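How to Order Bent Metal Profiles Without Paying for Them Twice

Posted Apr 18, 2018
Filed under: Purchasing, Metalwork

I buy bent aluminum and steel sections for a small shop in Carkley that builds canopies, handrails and the odd conveyor guard. I don't bend anything myself. I send drawings out and parts come back, and for years a fair number of those parts were wrong in ways that were technically my fault. What follows is the routine I use now. It assumes you've read a few supplier brochures and believed less than half of them.

Step 1. Work out which radius you mean

A curved profile has at least three radii: inside, outside and centerline. On a 100 mm deep section the inside and outside differ by 100 mm, and a drawing that only says "R 1200" can be read either way. Most benders will guess. Some will guess without telling you they guessed. Write "inside radius" or "centerline radius" in words, next to the number, every time. Leave the other two off the drawing. If you give all three and one is wrong by a typo, you've handed the shop a choice.

Step 2. Say which way the section faces

An angle can be bent leg in or leg out. A channel can be bent the easy way or the hard way, and a tee has more options than anybody wants. Trade terms for these vary from shop to shop, and I've had two salespeople at the same company use "hard way" for opposite things. So draw the cross section, and put a small arrow on it pointing toward the center of the curve.

Step 3. Ask for the minimum radius for your exact section

Brochures have tables of minimum radii. Treat them as advertising. The table was probably made with a nice soft alloy, a generous wall and no slots. Yours may have a thin wall, a screw port and a visible face that can't show ripples. Send the section drawing, the alloy and the temper, and ask two questions: what's the tightest radius you'll bend this to, and what will the inside face look like at that radius? If the reply answers the first and skips the second, ask again. "Some distortion may occur" doesn't count as a reply. Ask for a figure, or for an offcut.

Step 4. Pay attention to temper

Aluminum that's been fully hardened cracks or springs back more than you'd like. Many shops would rather bend it softer and have it aged afterward. That's reasonable, but it adds a trip to the oven, and somebody pays for it. Find out who, and find out whether the heat treatment is done under the same roof. If it goes elsewhere, the delivery date you were quoted belongs to two companies, and only one of them has promised you anything.

Step 5. Allow for straight ends

Roll bending leaves a length at each end that never gets properly curved. You can have it trimmed off or you can live with it. Either way the stock has to be longer than the finished arc. Ask the shop how much they need per end and whether the waste is in the price. On my Zulu canopy job the waste was listed on a separate line, on page 9 of the terms, and it was enough to wipe out the saving over the next cheapest quote.

Step 6. Set a tolerance you can check

"High accuracy" on a website means nothing. Neither does "precision." Pick something you can measure with tools you own. I use a plywood template cut to the finished curve and a set of feeler gauges, and the order says the gap between part and template won't be more than the figure on the drawing, anywhere along the arc. I also ask for twist, measured with the part lying on a flat floor. Twist is the one people forget, and it's the one that stops a frame from closing up.

Don't ask for more accuracy than the job needs. I once put a machinist's tolerance on a garden rail, and two of four suppliers declined to quote. The other two quoted as if they'd also declined.

Step 7. Pay for a sample

One arc, from the same stock, on the same machine. Shops that want the work will often offer this free, and I'd still sooner pay. A paid sample comes with an order number and a delivery note, so there's something to point to if the batch doesn't match. Keep the sample. Write the date and the order number on it in marker and hang it somewhere it won't get used as a pry bar.

When the sample arrives, lay it against the template before you look at the finish. A good polish makes people forgiving.

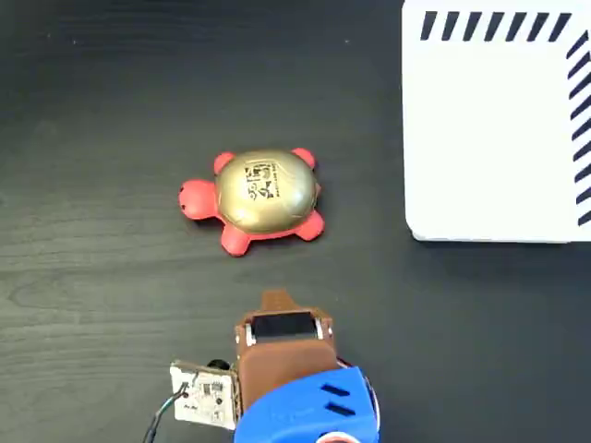 Check both ends as well as the middle, then turn the part over and do it again. If it only fits one way up, it's twisted, or your template is. I've had both.

Step 8. Read the certificate

Almost every supplier now has a quality certificate on the home page. It tells you they have a procedure and somebody came to see whether they follow it. It doesn't tell you the procedure is a good one for your part. Look at the scope line, usually in small print. I was quite taken with Bradance until I saw that their certificate covered the sales office and the warehouse at Orport, with no mention of the bending hall. They may bend beautifully. The certificate had nothing to say on it.

Material certificates are another matter, and worth having. Ask for the mill certificate with the batch number and check that the number matches the tag on the bundle.

Step 9. Compare prices on the same basis

My last order was 43 arcs. The lowest quote came to 3,455 dollars and left out tooling, crating and trimming. I made a plain table with one row for each of these: stock, bending, end waste, trimming, heat treatment, tooling, packing, freight. Any blank cell goes back to the supplier as a question. You'd be surprised how many "included" items stop being included once you ask for that in writing.

Tooling deserves its own question. If you're paying for a set of rolls cut to your profile, ask who owns them, how long they'll be kept, and what happens to the price on a repeat order. I got one answer to that in February and a different one from the same desk when I placed the repeat.

Step 10. Inspect before you sign

Drivers are in a hurry. Open at least one crate anyway. Long arcs get nested and strapped, and straps dent thin walls. If you can't open anything, write "not inspected" beside your signature and take your measurements the same day. Report problems with the template in place and a tape across the gap, so the reply has to be about the part.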